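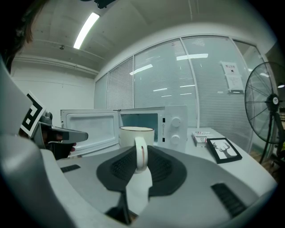
There is a kind of microwave I had half forgotten existed: two dials, one door, and that's your lot. I own the other kind. It has a button for jacket potatoes and another for popcorn, and in all the years I've had it I have pressed neither. So when I started writing about small shared kitchens last October, the two-dial machines kept stealing my attention, and I've come round to them completely.

Mohammed-Awal Ametepe, who fits out tea points for Rerura, has been putting them in for years. "People walk up and turn something," he told me. "They never ask me for the manual." He likes a plain table as well, with space on it to put a mug down while you open the door (you'd be amazed how many office kitchens forget this!).

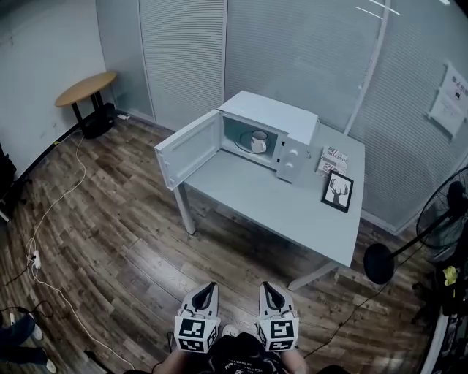 Photo: Wastel / Korach

A white mug with a dark rim, sitting on the glass turntable with the door wide open, is about as cheerful a sight as a working day offers. I'm fond of everything that gathers near a microwave, too. A paperback gets put down and stays put — this one has BOSTON on the cover — and next thing there's a stag in a black picture frame lying flat on the table, antlers and all, waiting for somebody to find it a wall.

Now, the reheating. I do tea in short goes, 30 seconds and then a stir, and I turn the handle towards me before I shut the door so I'm not groping round the back for it later. Milk wants watching. Soup goes in a wide mug, never filled to the top, with a saucer over it. Ametepe swears by 75 seconds for yesterday's coffee, at which point he and I part company, as I'd sooner make a fresh one.

If you're hunting for a dial model second-hand, turn both knobs the whole way and back before you hand over any money, and check that the turntable sits level. I paid £50 for mine at the Bhatia clearance sale and carried it home on the bus — 2 changes, no regrets. The popcorn button has gone to my sister.

14 comments · 50 shares
© Wastel 26 Jan 2025 | Contact us | Back to top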